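Play kitchen: restocking, sorting and the perforated ware

Zudley Toy Library members' newsletter, 13 Jan 2025
Item by Sun-ja Na

The play kitchen collection was checked, re-sorted and relabelled over the winter closure. The catalogue now stands at 3,298 pieces, against a storage limit of 3,000 set when we moved into the Tavum building. The surplus will be withdrawn in stages, starting with duplicates and pieces with worn paint. Members who borrow kitchen sets should read the notes below before their next loan, as the contents of several boxes have changed.

Set 11, the mixed kitchen set, is the one most often returned with parts from other boxes. It has been laid out afresh on the white table and the contents list rewritten from what belongs there. Food goes in the upper tray of the box and vessels in the lower. The appliance is now loaned with the set and no longer has its own ticket.
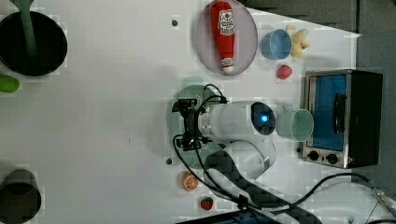
Changes to set 11

The large black pot stays. The light blue cup and the dark grey cup are listed separately, as they are different pieces and were being entered as a pair. The oval plate is listed under vessels. The ketchup bottle counts as food, whatever the old card said; it has a white cap and should come back with it on. The two strawberries are the smallest food items in the set and are the ones to look for first when packing up. Please check inside the pot as well, where utensils tend to be left.

The toaster oven travels in its own sleeve. Carry it from underneath and not by the door handle. The two control knobs should be checked at the desk when the set goes out and again when it comes in, and any looseness written on the ticket at that point. Food should not be stored inside the oven between loans. In October we found a piece of toast from set 2 in an oven that had been on the shelf for most of the summer.

Washing and drying

Vessels and food are washed in warm water with ordinary washing-up liquid, rinsed and left to drain. Hollow food should be squeezed gently to see whether it holds water. If it does, stand it with the opening down overnight. The oven is wiped with a damp cloth only, and the door is left ajar until the inside is dry. Labels on bottles are paper on some pieces and film on others, so do not soak either.

Pieces that are still damp must not go into a lidded box. We lost most of a tea set to mildew that way two years ago, and the replacement was not cheap.

Perforated surfaces

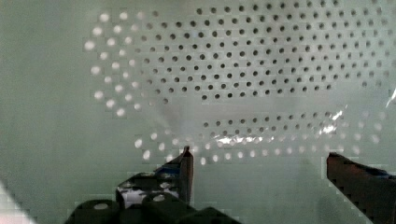
Aslak Dahlgren has drawn up a separate cleaning note for anything with holes in it, which covers colanders, steamer inserts, draining racks and vented panels. The usual fault is dried soap, which forms a film across small openings and is hard to see from directly in front. Hold the piece so that there is light behind it and tilt it slowly. Where the round holes show as bright white spots, light is getting through; where they stay dark, change the angle before deciding that they are blocked, as a hole can look dark simply from the direction of view. Staggered rows are best brushed along the row and then across it — a soft bottle brush does both. Do not use a pin or skewer, which raises a burr on plastic and leaves a rough edge.

Stock and suppliers

Replacement food is on order from Pruroseo and should be on the shelves by the end of the month. The storage boxes are from Lema, in the shallower size, with lids that clip on the long side. Old boxes will be offered to members at the desk.

Each box now has a printed contents list inside the lid. Tick it when you collect and again when you return. If a piece is missing, write it on the ticket and carry on; the charge applies only to pots, appliances and complete sets. Pieces found at home after a return can be left in the tray by the door, with the set number on a slip of paper if you know it.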